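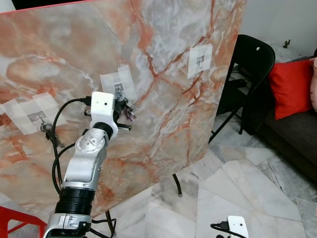
Figure 1. Marble-print board with three taped fixtures.

Adhesion of Self-Adhesive Tapes on Printed Decorative Surfaces
Dinesh Pinto, Charalambos Kourkoulas
2020-01-12

1. Background
Tenants who may not drill into walls often rely on tape to hold light objects. Package ratings are normally given for glass or bare metal. Printed decorative surfaces have a coating whose surface energy differs from both, and the published rating may not apply. This report compares two tapes, Skalline and Rondo, on coated print samples supplied by Papadakis.

2. Method
Strips were cut to equal length and pressed down with a hand roller. Samples were left for 30 minutes before loading. Each strip then carried a static shear load of 1000 g until it failed or the test period ended. A second series used the same load on samples wiped with isopropyl alcohol. Room temperature was logged but not controlled.

Peel tests were done separately at the Trustcombe workshop. The spring scale there reads in steps of 25 g, so small differences between strips could not be resolved.

3. Results
Skalline held longer than Rondo in shear on both wiped and unwiped samples. The longest time to failure was 2675 minutes, for a wiped Skalline strip. Rondo gave more even results — its failures were close together, and most began at the upper end of the strip. In peel, the two tapes could not be separated with the scale available.

Overlapping strips were tried in 2 trials only. Load was not shared evenly between layers, and the top layer slid over the one beneath it before the bond to the print gave way.

4. Sources of error
Roller pressure was applied by hand and varied between operators. The print samples came from a single batch. Tape left over from September was used in the first peel series and may have aged in storage; those readings are marked in Appendix B.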